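Clear-Out Corner: Rings, Pants and a Very Full Closet

Well, the August clear-out is under way and I have already lost an afternoon to one closet! I started with the small stuff, thinking it would be quick (it wasn't). Toys, hair ties, odd socks, and one pink ring that I'd quite like to see go to the Hevumthorpe swap table with its friends.

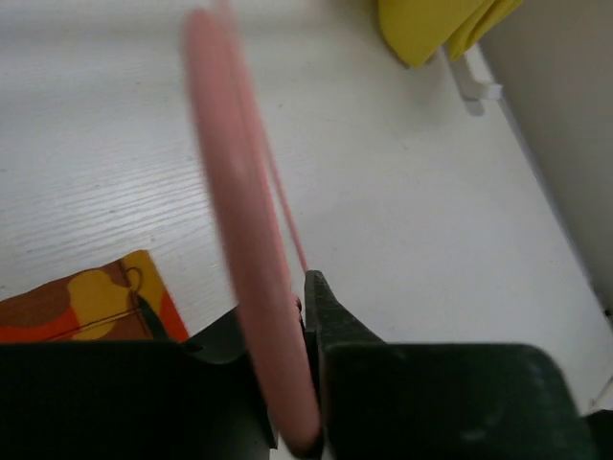

The Great Pants Question

Now, on to clothes. I have a real soft spot for loud pants, and the camo pair in orange, red, brown, yellow and black is about as loud as they come. Cargo pocket on the leg and all! The trouble is folding them. I lay one leg on the other, smooth out the hem, fold up to the waistband, and then that pocket flap makes a lump. Dando bins are shallow, so a lump matters, and I've ended up rolling all my cargo pants and standing them on end. 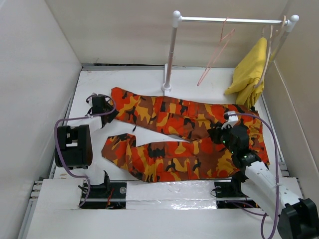 Camo pants, spread out on the table.

I did think about sending a few pairs to the swap, which took in more than 2,000 pieces last year. Then I look at those flame-bright reds up close and start picturing them with a plain black sweater, and back in the closet they go.

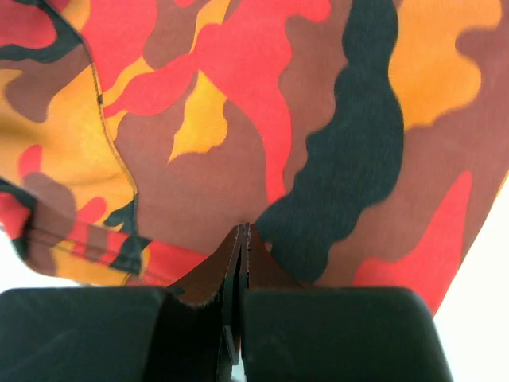 Emília Gajdoš wrote in to say I'm making life hard for myself: turn cargo pants inside out first, press the pockets flat with your hand, then fold in thirds. She gets 2 pairs to a bin that way. I'm trying it tonight, and the sock drawer can wait until next month.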